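4.2 Surface color and the feeling of cleanliness

In the first part of the study we asked how long people stay at a shared table in a public library. In this section we look at a smaller matter, which came up again and again in the open answers: the color of the table surface. The survey was given in the three branch libraries of Devthorpe, and 1431 readers returned the form. Of these, 474 wrote at least one sentence about the tables, although no question on the form asked about them directly.

Most of these remarks concerned white surfaces. Readers connected white with a clean place, but many of them also wrote that they felt less free to put down a bag, a lunch box or a cup. Older readers at the Kikari branch complained of glare in the afternoon, when the sun comes through the west windows. A matte white surface (Figure 3) reduces the glare but does not remove the other difficulty, namely that the eye has little to rest on between the pages of a book. 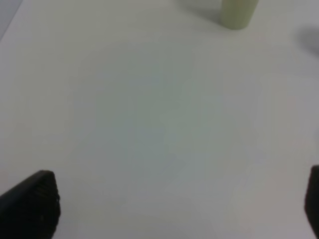
Figure 3. A smooth white tabletop with a matte surface.

It is also necessary to say that white is seldom perceived as one even color. Under mixed light, a plain surface can take a cooler tone in one part and a warmer tone in another. Several readers described such differences as stains and asked the staff to wipe the table again. In the cleaning records of the Orkivach branch, where white tables were introduced in November, requests of this kind became more frequent than before. We can not say whether the tables were really less clean, as the records give only the time of the request and the name of the room.

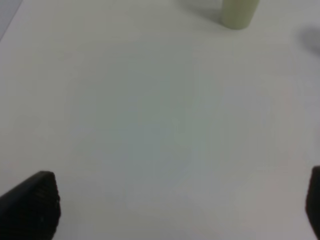 Fuad Woldegiorgis objected, after reading a draft of this section, that we give too much weight to color and too little to the size of the table. In his opinion a reader who has enough space for the elbows will accept any color, and the complaints about white tables are in large part complaints about sitting too near to a stranger. We find this objection reasonable. The white tables in our sample were also the narrower ones, and the two effects can not be separated with the present data.

A partial answer is possible from the Beyene reading room, where wide tables of both kinds stand under the same lamps. The remarks about glare were still made there, but the remarks about bags and cups were almost absent. This suggests that glare depends on the surface itself, while the feeling of not being free depends more on the space between readers. The number of forms from this room is small, and we therefore treat the result with caution. The question of table width is taken up again in Section 5.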